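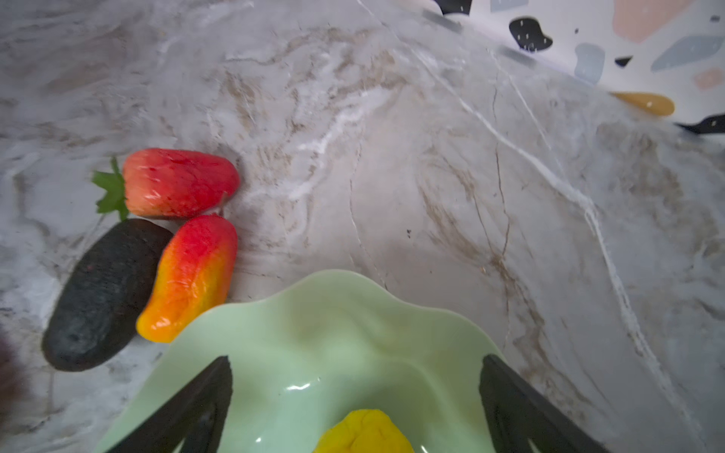
Stondlow Open Day Working Group, minutes of the Tuesday meeting. The meeting opened at 4 p.m. in the upstairs room at Grellier. Present: Adom Essien (chair), Kwabena Essien, Liên Trịnh, Keegan Halliday. Kojo Agbeko joined by phone for items 1 to 3. The main business was the July open day and the robot demonstration in the kitchen bay. The group agreed to keep the kitchen counter setup for the demonstration, with the toy strawberry and chili pepper on the marble-patterned top and the pale green bowl with the wavy rim between the gripper fingers. Liên will write the task card to match.

1. Minutes of the last meeting
Agreed with one change. The delivery to Clernirbridge was two crates, and the minutes had one. Keegan to correct.

2. Visit to Clernirbridge
Kojo and Liên reported on their visit. The hosts ran their arm for small groups and let people pick the next item from a printed sheet. Kojo thought the talk before the demonstration was too long and that children had stopped listening by the time the arm moved. Liên liked the floor tape and the fact that one person did all the speaking while another stayed at the controls. Kwabena asked if the hosts had used a microphone. They had not, and people at the back could not hear.
Agreed: one speaker, one operator, floor tape, and a microphone if the hall can lend one.

3. Demonstration program
Sessions will be 11 minutes each, with a short gap to put the items back. Liên will operate and Keegan will speak. Adom asked for the wrist camera view to be shown on the large screen so that visitors can see what the arm is working from. Keegan said the cable will reach if the screen stands by the door. Kojo would like visitors to choose the order of the items. Liên is willing to try this in the afternoon sessions only.
There was some discussion of whether to use real fruit. Kwabena was in favor. Liên was against — it bruises, and the counter would need wiping between groups. Toy food will be used all day.
Kojo left the call.

4. Safety and access
The emergency stop stays with the operator. Visitors stand behind the tape, and school groups come in with a teacher. Kwabena will check that the side door opens fully with the screen in place.

5. Money and printing
The budget is $2000. Spending to date is $939, mostly tables and signs. Eshun has quoted for the printed sheets and Adom will reply this week.

6. Other business
Keegan asked for a second key to the kitchen bay. Adom has one and will bring it. Parking was put off to the next meeting.

Actions
Liên — task card, floor tape
Keegan — correct minutes, test screen cable
Kwabena — side door, ask hall about microphone
Adom — reply to Eshun, key

The meeting closed at 5:10 p.m.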